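Visit Report: Household Ware Study Day at Senurholm

Members of the Macedo Housewares Circle visited the Senurholm center in September. The center tests everyday kitchen articles for small manufacturers and publishes its findings twice a year. The purpose of the visit was to learn how plates, bowls and drying racks are assessed before they are recommended to schools and shared kitchens.

The group was received at the main entrance at 9:30 a.m. and given a short introduction to the history of the building, formerly a grain store. The center's collection now includes 426 articles of tableware, of which up to 400 can be borrowed by member organizations. Articles are stored by diameter and not by maker, an arrangement that several of our members found unusual but practical.

The first part of the program concerned bowls. Our hosts explained that a bowl presents more difficulty in storage than a plate of the same width. It takes more room in a rack, and it must be turned so that the opening does not collect water. 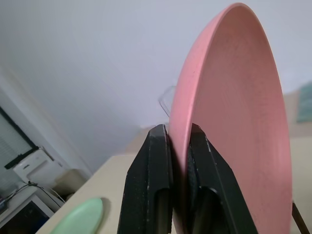
Color was also discussed at some length. The center has found that kitchens serving several groups prefer ware in clearly different colors, as this makes sorting easier at the end of a meal. Pastel shades are requested most often. Darker shades are said to show scratches and mineral deposits sooner, although the center has not yet published figures on this point. Members asked about the cost of replacing single pieces – a recurring concern for the smaller kitchens in our region – and were referred to the Gondby price list, which is revised each spring.

After a break for coffee, the group moved on to drying racks. The center compares racks with wire dividers, racks with molded slots and racks with upright pegs. Peg racks were described as the most forgiving for mixed sets, provided that the spacing suits the thickest rim in use. Wooden models require regular drying and should not be left standing in water. The Fesetti guidelines, which our own members already follow, recommend that such racks be oiled 2 times a year.
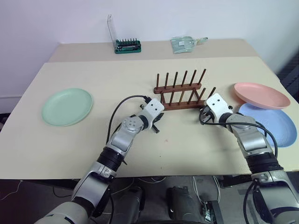
Wooden peg rack and round plates in green, pink and blue, Senurholm.

In the discussion that followed, questions were raised about the order in which a rack should be filled. Our hosts advise starting at the far end with the largest plates and working toward the front. They also advise leaving a free space beside the rack on both sides, so that plates may be set down before they are placed.

The visit closed with lunch in the center's dining room. The Circle thanks the staff of Senurholm for their hospitality and for the printed material provided. Copies may be requested from our office under reference number 2060. A return visit to Macedo is planned for the coming spring, and members wishing to assist with the arrangements are asked to contact the office.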